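3.2 Drinking vessels

The second group of household items consists of small cups without handles. We chose them because they are found in nearly every kitchen and because people disagree about how they should be put away. In the November survey, 288 households were asked where their everyday cups were kept and which way up they stood on the shelf. Most answered the first question easily. The second produced longer replies, and several people gave one answer for glass and another for plastic.

Chung's earlier coding scheme (Kam-wah Chung, Relside working notes) sorted cups by material alone. We found this hard to apply. Respondents rarely knew what a cup was made of, and they described it by how it looked and felt — see-through or solid, smooth or ridged, light or heavy. We therefore coded each cup on three visible features: the shape of the wall, how much light passes through it, and the difference in width between rim and base. Color was recorded but not used in the analysis.

Wall shape turned out to matter more than we had planned for. Cups with flat faces were often described as "easier to hold with wet hands," while round cups were more often stacked. Tapered cups of either kind were stacked more than straight ones, although some respondents avoided stacking faceted cups after having two of them stick together. The Gurkar and Kwok subsamples differed little on this point and are reported together in Section 4.

For the reference set, we selected 8 cups covering the main combinations of features. Each was given a short written entry, and two coders worked from the entries separately. Where they disagreed, the cup itself was checked and the entry was rewritten. The cup in Figure 3 was coded as faceted, partly see-through, and tapered. Its first entry said only "small teal cup," and this was too short to separate it from the smooth cups in the set.

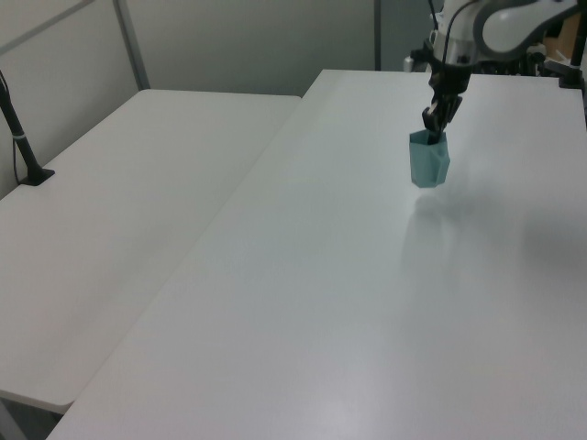

Figure 3. Small teal cup with faceted sides, held by the rim above a white table. The cup narrows toward the bottom.

Entries for the remaining cups follow the same order of features. Bowls and mugs with handles were coded under a separate heading, and lids were left out of the set.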